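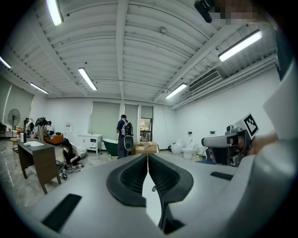

If a person is holding it, it isn't a robot, so the robot rules don't apply. I keep getting told that whenever I ask what we should be doing about safety and good practice with hand-held grippers, and I'd like to know if everyone else goes by it too.

Some background. I'm on a small crew for a project called Praler. We go into furnished spaces and do ordinary household jobs with hand-held grippers (two padded fingers, marker tabs, you know the type), and the recordings go toward training an arm that will live on a cart at Climden. The arm has a binder. Stop button, marked-off floor, sign-off sheet, the works. The hand-helds have a charging shelf and a sticky note that says "wipe these!!"

Meanwhile we've got several people working in one room with a tub and toilets and a sink set up in it, somebody down on the floor with cables and tools, somebody else with a backpack on and their back turned, boxes lying there, and each of us mostly looking at our own fingertips. Nothing bad has happened, but I'm the one who's been asked to write up a page of rules and I don't want to just copy the arm binder with the word "arm" crossed out.

So what do you have in yours? How long are your sessions? And what do you do about people who end up in the recordings? We need this by March 30, 2024, so even half an answer helps.

posted by tubs_and_cables

pinchpoint_pat

Whoever told you that is half right. The machine rules mostly worry about a thing that moves by itself, and yours only moves when you do. But you still have a workplace, and the workplace rules never went away! Trip hazards, lifting, pinched skin, repetitive strain, all of that is yours no matter what's in your hand. Check with whoever handles safety at your site for what's required where you are, and don't take a help forum's word for it (mine included).

I did this for a project at Minami and our page ended up being pretty short. What I can remember of it:

Floor first. Before anyone picks up a gripper, cables get run along the wall or taped down and boxes go somewhere with no foot traffic. If a box is part of the task, it gets put back in the same spot between takes.

Anyone working on the floor calls it out. Just "I'm low!" and people say "OK" back. Felt silly for a day and then we all did it without thinking.

Backpacks count as part of your body. You forget how far you stick out behind, and in a room with sinks and lamps and things at hip height you will find out. No turning around in a tight spot without looking first.

20 minutes on, then put it down. We started at 60 and my wrist hated it. The grippers don't feel heavy when you pick one up, they feel heavy at the end when you're holding one out at arm's length and trying to be smooth about it. Swap hands or swap jobs on the break. I'd fight for this one if you only get to fight for one.

Nothing over 500 grams in one gripper. That was our own number, we picked it because somebody dropped a soap dispenser on their foot. Test with your own stuff and pick yours.

And look the pads over at the start of each session. Ribs wear down, little screws and pins work their way out. Ours got a check mark on the log sheet and a loose one went back on the shelf with tape around it.

sastisik_lurker

Just don't step on anything lol. We've done it at Sastisik for ages with no rules and it's fine.

marker_tab_mom

Please ignore the reply above me, "it's fine" is what we said too, right up to the day I backed into a standing fan and took it down with me.

Pat covered the body side so I'll do the people-in-the-recordings side, which I have Feelings about. Get a yes in writing from everyone who'll be in the room, and that includes the ones who aren't holding anything and wandered in to move a sofa. Put a sign on the door. Blur faces before the files leave your own machine, and have a second person spot check, we do 80 clips a batch. If somebody changes their mind later there should be one obvious place to write to and it should get answered.

Also (small thing, but it bit us) keep the marker tabs clean and don't let people hold the gripper so their hand covers one. We lost most of a March session to thumbs. It went on our rules page under "good practice" and not under "safety," and I'd split yours the same way. People read the safety half more carefully when it isn't mixed in with stuff about thumbs.

We also say where things are plugged in and who shuts them off at the end. Still arguing over whether the sticky note about wiping goes in which half. I vote safety, I've seen those pads after a bathroom task.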